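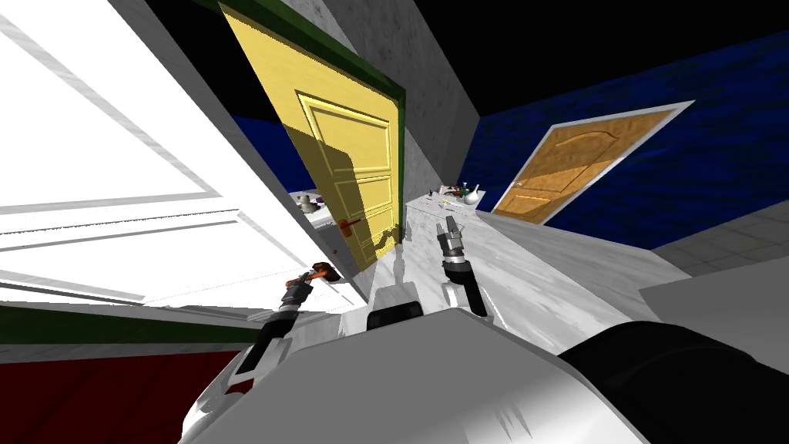 Figure 4.1 A yellow panel door in a dark green frame.

Chapter 4: Color and the Rooms We Live In

I grew up in a beige house in Jilham, so I came to color late and a bit greedily! My first teacher, Patricio Tapia, handed me a fan deck with 644 paint chips and told me to pick one red. It took me all afternoon, and I was still wrong – the red I loved in my hand turned to mud on the wall.

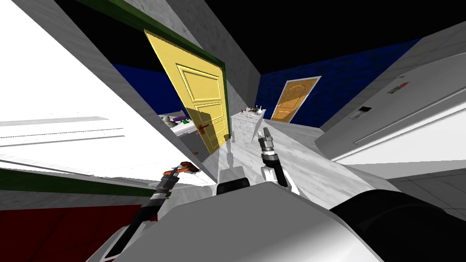 What I'd missed was that paint never sits alone. A color leans on whatever is next to it, and on the light, and on how much of it you use (a chip is tiny, a wall is not). We'll start with neighbors, move on to light, and finish with the Encombe house, where Octavio Escobar repainted one hallway until he ran out of patience.

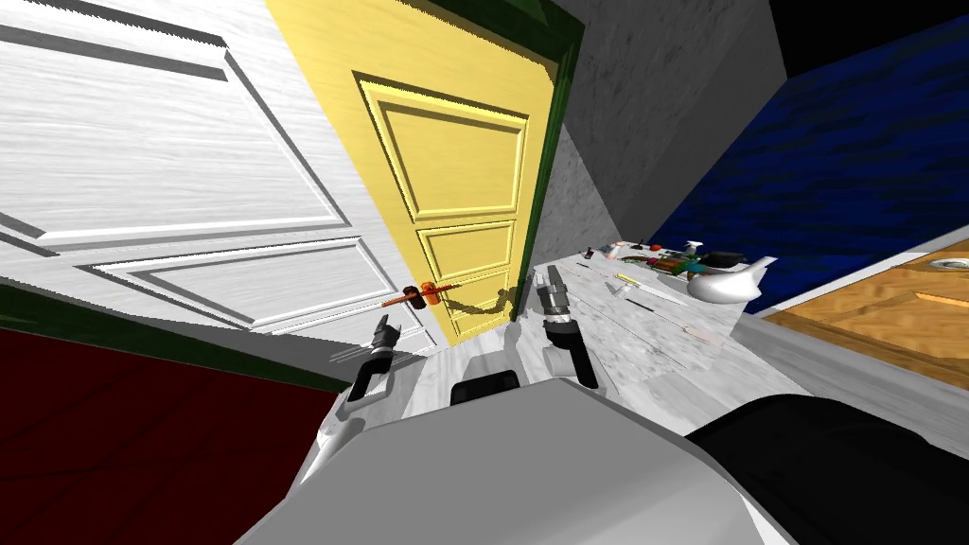
Figure 4.2 Yellow beside white, with dark green trim and a deep dark red wall.

Before you read on, grab two paint chips you dislike and lay them side by side. Keep them handy for Section 4.1.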